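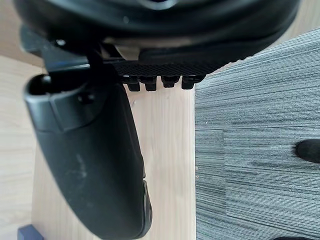
Fig. 4. Light wood grain beside the carpet.

Placing the Lekgate carpet on a wood floor

1. Sweep the floor and let it dry fully.
2. Unroll the carpet with the backing down. Leave it flat overnight.
3. Turn the carpet until the edge sits where you want it.
4. Press the edge down by hand, working out from the middle.

Caution: Do not drag furniture over the edge.

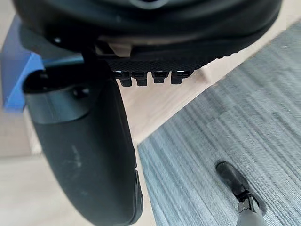
Text: Ultitari Manuals Desk, for Fistholm

Note: Pale floors can darken with daylight. Lift the carpet every 8 weeks and move it slightly.

5. Vacuum the carpet on the low setting. Keep the brush off the bare wood.

Last updated: 22/03/2021

Get care tips by email. Sign up for the Fistholm newsletter.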